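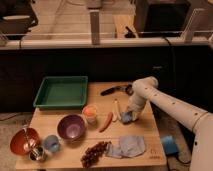 Grukgate, 24 August 2025 — Mukar, the catering supply and table-service company, has extended the use of robotic arms to the sorting and table-clearing work at its Rerton site. The change follows a trial that opened in June and affects the duties of staff on both shifts. The company has stated that no positions will be removed as a result.

Under the new arrangement, robotic arms take on the handling of small mixed items, among them cloths, cups and bowls, which until now were picked up and put in order by hand. Employees who did this work full time will divide their hours between supervising the arms, preparing tables and checking finished work. Each member of staff will spend no more than four hours of a shift at a robot station.

"The repeated reaching and lifting was the part of the job that people asked us to change first," said Elisa Donati, operations manager at Rerton. "They still decide how a table should look when it is finished. The arm does a share of the handling, and a person signs off on it."

Soft articles remain the most demanding part of the work. A folded cloth changes shape each time it is gripped, and the arms are slower with fabric than with rigid items. Staff have been asked to record every case in which they step in by hand, and the records are reviewed at the start of the following shift. During the trial, employees logged 353 such entries, most of them concerning cloth.

Training is provided by Mazza, the firm responsible for maintaining the equipment. The course lasts three days and covers safe distances, stopping and restarting an arm, and the reporting of faults. Employees who complete it move to a higher pay grade. Those who prefer not to work with the arms may apply for a transfer to the packing or delivery sections — a choice that will stay open until the end of the year.

Employee representatives at Rerton welcomed the pay provision but asked for clearer rules on the use of the intervention records. Mukar has confirmed in writing that the records will not be used to assess individual performance. The two sides will meet again when the first full quarter of operation is complete.

A decision on whether to introduce the same arrangement at the company's Grukgate site has not been made.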